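Clear barrel pens on a white desk - am I the only one who keeps losing them?

inkymittens
Posts: 316

Hello all, long post so get comfortable.

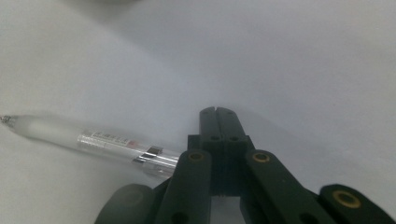
I finally cleared off my writing desk in August, and I mean all of it, the mail, the mugs, the dish of dead batteries. I love how calm it feels now. My trouble is the pens. I've gone over almost completely to see-through and frosted ones, because I like seeing the insides, and on a white top they just melt away. I set one down, turn to get an envelope, and I'm patting the desk like I've lost my glasses. The shiny metal bit is usually what gives it away, if the lamp is on.

So do I get a desk pad, a tray, or darker pens? My sister-in-law swears by the Fendano felt pad but I'm not sure I want to cover up the desk I just worked so hard to find!

paperroute
Posts: 567

Tray, tray, tray. I have a little Paquette one, dark green, and every pen goes in it the second I stop writing. It took me maybe a month to get the habit and now I do it without thinking. I wouldn't bother with a pad, they curl at the corners and collect crumbs.

goosefeather_lane
Posts: 30

I have to disagree with paperroute a little (kindly!). A tray only works if you're a tray person. I'm a put-it-down-anywhere person and have been all my life, and my lovely tray has paper clips and one cough drop in it. The pad fixed it for me. Anything I drop on it shows up, clear pens included. Mine is the Fendano in charcoal and I've had no curling, though I did leave it under a stack of cookbooks overnight when it came.

paperroute

Fair enough, mine was a cheaper one and I never flattened it. I still say crumbs.

oldblotter
Posts: 100

You could also just wrap a bit of colored tape around the barrel. I do that with all my Eltetti refillables, orange for the one that stays by the phone and blue for the checkbook. Costs next to nothing and you keep your nice bare desk.

inkymittens

Oh no, oldblotter, tape on a clear pen! I know it's sensible but I'd be covering up the part I like. I even peel off the little printed labels when they'll come off clean - and when they won't, I fuss at them for a week.

oldblotter

Leave the labels on! That's how you know which refill to buy. I peeled one years ago and came home with the wrong Grarik refills twice.

inkymittens

All right, that's a good point and I'll stop peeling. I think I'll try a small pad, just big enough for my writing hand and a pen or two, and leave the rest of the desk bare. Does the Fendano come in anything narrower than the full size?

goosefeather_lane

It does, there's a half width. Get the charcoal, the cream one would put you right back where you started.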